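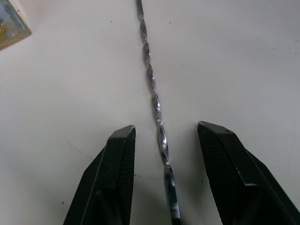 I'd been meaning to get to the Ruddale forest open day for years, and every March I'd forget until the week after. This time my friend Danuta Bednarek called at seven in the morning and said she was already in the car, so I had the choice of getting dressed or listening to her honk.

Ruddale is a valley of old oak and beech with a strip of Douglas fir along the north side, and it came very close to having no trees at all. The short version, which I got from the display boards in the barn while waiting for coffee: the Reinholz family bought up most of the valley in the 1880s to feed their sawmill at Trurkbridge. They cut the lower slopes first, since you could slide the logs straight down to the river, and worked their way up. By the time the old man died they had taken everything except the top end, where the ground is so steep and rocky that two teams of oxen were lost trying to get timber out. His sons wanted to build a tramway up there. They'd even ordered the rails! Then the mill burned down, the money went with it, and the rails ended up as fence posts. You can still find them if you walk the east boundary. I tripped over one.

We were put in the second tour group, led by Hauke Hellwig, who has been the forester there for ages and walks uphill like it's flat. I don't. He took us in by the lower gate, through the part that was replanted after the clear-cutting, and I have to say it's a bit dull at first. Straight rows, not much growing underneath, everything the same age. He knows it's dull. They've been opening it up a little at a time, taking out a tree here and there and letting whatever wants to come up come up, and in the older gaps you already get rowan and holly and a lot of brambles (wear long pants, I had scratches for a week).

Then you cross the footbridge and the whole place changes. The oaks up top are huge and crooked, with ferns growing along the branches, and the moss is so thick on the boulders that you sink in up to your wrist if you lean on one. It got very quiet. Even the kid behind us who had been asking about lunch since the parking lot went silent for a few minutes. The biggest oak has a name, the Widow, and there's a long story about why that I didn't catch because I was at the back getting my breath.

Danuta wanted to know how old it was and Hauke wouldn't give her a number. The middle is hollow, so there's nothing to count, and he seemed pretty cheerful about not knowing. He said people get upset with him over it.

What I hadn't understood before is how the place is actually protected, or how recently. I figured it had been a reserve forever. No – the upper wood was still private until my parents' time, and there was a plan to sell it off in lots for cabins. A schoolteacher from Trurkbridge named Friederike Hamann got up a petition, and 4000 people signed it, in a district where I doubt there were that many who could have found the valley on a map. The county bought 115 acres in the end. The rest came later, in bits, and there's one piece in the middle that still belongs to a farmer who lets everybody walk across it as long as they shut the gate. We shut the gate. Then somebody opened it again to take a picture and Hauke walked all the way back.

Friederike's petition is in the barn, or some pages of it, in a glass case next to the Reinholz account book. I liked seeing those two side by side. The account book has every tree in it by diameter, in beautiful handwriting, and next to a few there's a small cross. The card says they don't know what the crosses mean. Danuta has a theory about rot. Mine is that somebody got hurt.

After the walk there was soup, and a stall selling seedlings, and a talk by Mattes Kohlhase about the nursery. They collect acorns from the old oaks every fall and raise them behind the barn, and 2000 of them go out onto the lower slopes each year. Deer eat plenty. He passed around a two-year-old oak in a pot and it looked like a stick with ambitions, but the root on it was longer than my arm. I bought one. It's on my porch now and I have no idea where it's going to go, my yard is the size of a rug.

The talk ran long and I did duck out for a second bowl of soup. Lentil, very good, ask for the bread with seeds in it.

A few practical things if you're thinking of going. The lot at the lower gate fills up by ten, and after that they send you to the field by the church, and it's a good fifteen minutes' walk back. The upper loop is steep and has steps cut into the rock that get slick, so boots, please. There's a shorter path along the river that's fine for strollers, and Lutz Petersen leads a slow walk on that side for anyone who'd like to skip the climb. Danuta's aunt did that one and saw a dipper and two herons, and we saw no birds at all, so maybe we picked wrong. Bring cash for the stalls. Dogs are okay on a leash.

Next year I want to walk the east boundary properly and look for more of those rails.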